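Katiyar Storage Bins: Frequently Asked Questions

We receive many messages about our metal bins, from workshops and also from private persons. Renu Bhatia and I have collected the questions which come most often. If your question is not in the list, please write to us and we will answer in English or in German.

What can I keep in a metal bin?
Small hand tools, tape measures, rolls of tape, packets of screws, spare parts. Everything that normally lies on the bench and disappears under paper. Please do not keep open liquids in it.

Which sizes do you have?
At the moment there are two. The Prelton is 464 mm long and 308 mm wide. The Olstead has the same width but is 60 mm longer, and it is the better choice if you have long screwdrivers or a level.

Are the bins new or used?
Both are possible. The used ones come from closed workshops and we sell them as they are, only washed. The paint can be scratched and the floor can be worn down to the metal. This does not change the strength. If a wall is bent, we do not sell the bin.

Will the worn places rust?
In a dry room it goes very slowly. In a garage or cellar you should wipe the floor of the bin with a little oil two times in the year, for example in February and again after the summer. Let the oil stay one night before you put the things back.

Can I paint a used bin again?
Yes. Sand the old paint lightly, clean the dust away, and use a paint for metal. Ludger Reinholz from our workshop recommends two thin coats, with a full day between them. The floor he leaves without paint, as tools will scratch it again in the first week.

How do I stop small things from sliding together?
A rubber mat helps much. You can also put in the Ara divider, which stands loose in the bin and needs no screws. With the divider, put the heavy things on one side and the rolls and light things on the other.

How many bins do you have in stock?
When this page was last changed, we had 3,783 used bins and a smaller quantity of new ones. For more than 60 pieces please ask Bríd Keogh for a price.

Can I send a bin back?
New bins can come back within 30 days if they are clean. For used bins we ask you to look at them carefully at pickup.
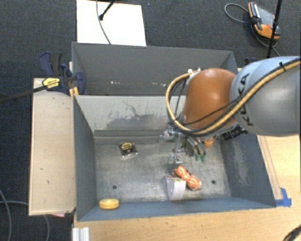 How should I clean the bin when it is full of small things?
Take everything out first and put it on an old towel. Brush the corners with a dry brush, then wipe the floor and the walls with a damp cloth and a little dish soap. Dry it well with a second cloth, also along the lower edges, where water likes to stay.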